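Have you ever squeezed a paper cup too hard? Robots do that too! I work on the sorting table at Skeltmont, and last November our left arm got a bad case of the squeezes. It had picked up 1,718 things just fine, and then crunch.
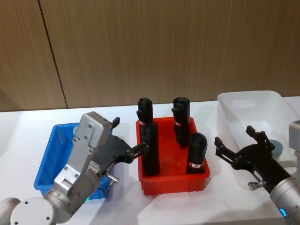 Two arms, three bins and some black cylinders.

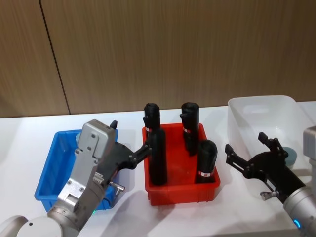 So what went wrong? Each gripper has a sensor that says "okay, that's tight enough!" A tiny wire to ours had worn thin, so the message kept getting lost (and the arm kept on squeezing). My friend Ivar Hovland hit the big stop button. We put in a new wire, and now we check it every 2,000 grabs. Fingers stay off the table till the power is off, mine too!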